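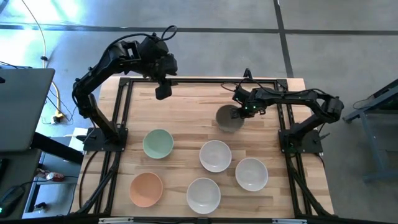

Maintenance notes from the Nastley bench

Responsibility for the two-arm cell at Nastley passed to me in May, together with a maintenance log that had been kept by Kulsoom Chaudhry since the cell was commissioned. Her entries were thorough, and the routine set out below follows them closely.

The cell is inspected at 508 operating hours, a figure inherited from the Grendcombe site and never revised. Power is removed from both arms before any cover is opened. The base plate fasteners are checked first, then the rails beneath them. A base that has shifted slightly will pass unnoticed in free motion and appear later as a grip that lands wide of the rim of a bowl.

Cables receive the most attention. Each arm carries its wiring on the outside, and the loop at the wrist must be long enough for full rotation without catching on the housing. At the last inspection the loop on the left arm had tightened. It was released, laid again and secured, and the arm was moved by hand through its range before power was restored.

Gripper fingers are cleaned with a dry cloth and replaced at 3,000 cycles. Menon, who keeps our spares, would prefer 2,000, and the matter remains open. The fingers removed this time showed wear on the inner face only – the outer edges were sound.

Once the mechanical work is complete, the bowl test is run. The bowls are set out on the wood, and each arm is required to approach and close on a rim at reduced speed. The test was run 91 times after the cable work, with two missed grips, both on the right arm. Its wrist joint has been recalibrated and the offsets recorded in the log.

A replacement cable set is on order from Trelcombe and will be fitted at the next inspection.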